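Kitchen Notes > Small Jobs > Clearing the Counter

Print this post | E-mail this post

I finally dealt with the kitchen counter in June. It had been on the list since we moved to Illstead, and the list was on the counter, under the mail.

The counter itself is fine. It's white marble with gray veins, and it came with the apartment, along with the plank backsplash that Fadi didn't like for the first year and now doesn't mention. The trouble was everything standing on it. We have very little cabinet space, so each thing we bought ended up next to the last thing we bought, and at some point I was chopping onions on top of the stove.

I started at 4 in the afternoon, when I had the place to myself. Everything came off and went on the table. Then I washed the marble with dish soap and warm water and dried it with an old T-shirt. My neighbor Samira Akl told me never to use vinegar on marble. I had been using vinegar. There is a dull patch near the sink the size of a saucer, and I assume that was me. A polishing powder for it costs more than I want to spend on a saucer.

What left the kitchen:

- The blender. The jar leaked and we had been putting a bowl under it.
- Two jars of rice that were both nearly empty. They are now one jar.
- A stack of takeout menus, including one from Lesta, which closed before we moved here.
- The mail. It has a tray by the front door now.
- The good knives, which went into the drawer in a wooden insert from Clutberg. I had to sand one end of it to make it fit.

I thought hard about the toaster. A toaster oven makes toast, so keeping both seemed silly, and I put the toaster in the hall closet. It was back two days later. The toaster oven is slow with bread and you have to watch it. Fadi burned four slices in one morning and went and got the toaster himself, and I didn't argue.

So both of them stay on the left. The rule for the rest is that it lives along the backsplash in one row, and the front of the counter stays free for working. If something new comes in, it has to fit in the row or go somewhere else.

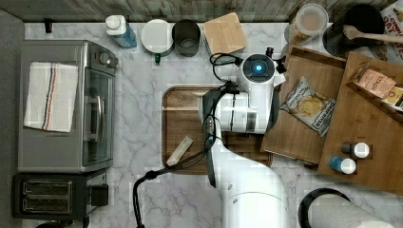
The counter now, with the row along the back and both toasters on the left.

The dish towel on the toaster oven is one I need to find a better place for. It comes off before the oven goes on, every time, but I would like a rail on the cabinet door so I don't have to think about it. I measured the door and wrote the number on an envelope, which I then recycled with the rest of the mail.

The oats are still out as well. They were supposed to go up on the shelf with the flour, but the box is too tall for it. I may pour them into a jar when I have an empty one the right size.

Next is the cabinet under the sink. Carys Morris has offered me a pull-out rack she took out of her old place, and I need to check where the pipe runs before I say yes.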